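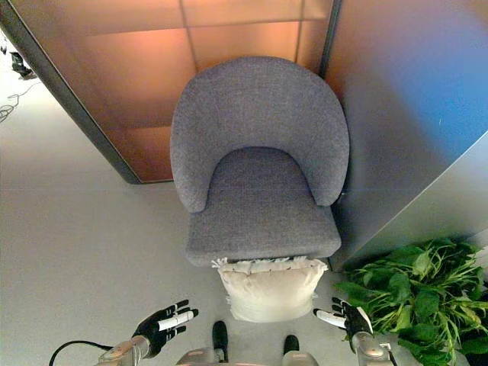 Tecidos de estofo: o que dizem as etiquetas e o que fica por dizer

Publicado em 20/11/18

Passei parte do outono a comparar amostras de tecido para reestofar duas cadeiras de leitura. As fichas técnicas dos fornecedores usam os mesmos termos com sentidos diferentes, e por isso deixo aqui as notas que fui tomando. Servem para estofos domésticos. Para uso em hotéis ou escritórios os requisitos são outros, sobretudo no comportamento ao fogo.

Resistência à abrasão

O valor mais citado é o do ensaio Martindale, expresso em ciclos. Um provete do tecido é friccionado contra um abrasivo de lã, segundo uma trajetória definida, até se romper um determinado número de fios. O resultado mede desgaste por atrito e pouco mais. Não informa sobre a perda de cor, a deformação do assento ou a resistência das costuras.

Entre duas amostras com valores altos, a diferença de ciclos raramente se nota numa sala. A Worola, por exemplo, apresenta o valor na primeira linha da ficha e remete a composição para a última página. Preferia a ordem inversa.

Borboto

O borboto é avaliado à parte, numa escala de 1 a 5, em que 5 corresponde a ausência de alteração visível. Nas misturas de lã com poliéster convém pedir este valor por escrito. A fibra sintética é mais resistente e segura as bolinhas à superfície, quando na lã pura muitas acabariam por cair com a escovagem. Das 12 amostras que pedi, só 7 traziam a classificação de borboto.

Tecidos mesclados

Num mesclado, a cor resulta da mistura de fibras tingidas em tons diferentes antes da fiação, ou de fios de tons diferentes combinados na tecelagem. O efeito prático é disfarçar pó, pelos claros e pequenas irregularidades. Em contrapartida, é difícil acertar a cor entre lotes. Quem reestofa por fases deve comprar a metragem toda de uma vez, com 10 por cento de margem, e guardar a sobra ao abrigo da luz.

A Ravlow enviou-me dois cortes da mesma referência, de lotes distintos. Sob lâmpada quente pareciam iguais. Junto à janela, um puxava para o azul. Chama-se metamerismo e resolve-se da única maneira possível: ver o tecido na divisão onde vai ficar, de manhã e à noite.

Costas curvas e sentido do fio

Um tecido plano, de teia e trama, cede pouco nas direções dos fios e bastante mais na diagonal. Numas costas planas isto não tem consequências. Numas costas curvas, o lado interior tende a fazer rugas e o exterior obriga a esticar. Há três soluções habituais: dividir o painel com costuras verticais, usar uma malha com elasticidade, ou cortar em viés, o que gasta mais material e pode distorcer um padrão.

O estofador da oficina em Carrasco recomendou a primeira para a minha cadeira. O orçamento inclui 5 metros de tecido com 140 cm de largura - achei muito, até ver o plano de corte.

Limpeza

Os códigos de limpeza são simples. W indica produtos à base de água, S solventes, WS ambos, X apenas aspiração. O código aplica-se ao revestimento, e o enchimento pode impor restrições próprias. Uma espuma encharcada demora dias a secar e fica com cheiro. Testo sempre numa zona escondida, com água destilada, e espero até ao dia seguinte antes de tirar conclusões.

Estado atual

Fiquei entre duas referências: uma mescla de lã da Ravlow e um poliéster texturado da Ploslow. A segunda custa menos e tem melhor classificação de borboto. A primeira é mais agradável ao toque e respira melhor - critério subjetivo, que não aparece em nenhuma ficha. A oficina só tem vaga em dezembro, de modo que ainda tenho tempo para pedir à Ploslow o ensaio de solidez à luz, que falta no catálogo.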